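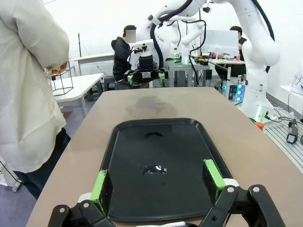

Talk notes, Borkstead kitchen skills evening, January 25, 2024

Start with the spill. Ask who has wiped up water today. Wait for hands! Then ask who wiped the table under it too.

A tray with a couple of small puddles on it looks like a ten-second job. Lift it, though, and look at the tabletop. Water gets carried over the rim the moment you tilt, and it dries into those dull marks we all hate. I love this stuff, I really do - a wet tray teaches you most of what you need to know about wiping.

Order of work (go slow, people write this down):
Blot first. Lay the cloth flat on the puddle, press, lift. No rubbing yet.
Then the far rim, then the near one. Corners last, with a fingertip in the cloth, as raised corners hold on to drops.
Now the table. Move the tray to a dry spot, wipe in one direction, fold the cloth, wipe again.

Cloths. I use 2, one for wet and one for finishing. In December we tried this at the Shboul hall with 139 people and one stack of paper towels. Tell the paper towel story, keep it short.

Glossy black shows everything, and that makes it the best practice surface going. Get your eyes down low and look across it toward the light. Streaks jump right out. On a beige table you have to look for a darker patch, or just use the back of your hand.

Demo: pass out the Surketti trays, a spoonful of water each. Groups of up to 8. Let them go wrong the first time and then swap places so they check each other's tables. It gets loud, which is great.

Skip the Eninar slide if we're past 80 minutes.

Questions, then cloths back in the bucket by the door.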